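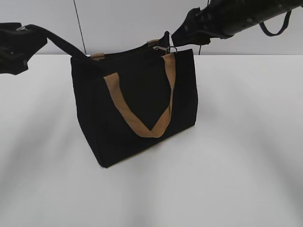 *Schwarze Tasche mit hellbraunem Henkel*

## Über uns

Grunent ist ein Versandhandel für Taschen und Haushaltstextilien mit Sitz in Nustwood. Angefangen haben wir mit 5 Artikeln, inzwischen führen wir 809. Die Stoffe liefert die Weberei Liepiņa, genäht wird in Gunby - dort auch Kleinserien ab 400 Stück.

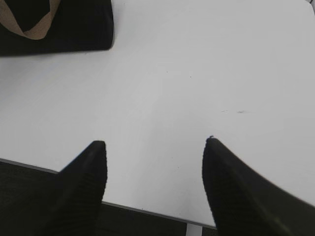
*Weiße Tischfläche mit leichten Gebrauchsspuren*

Firmenkunden erhalten vor der Bestellung ein Muster. Reparaturen nehmen wir das ganze Jahr über an, im Oktober dauert es wegen der Inventur etwas länger.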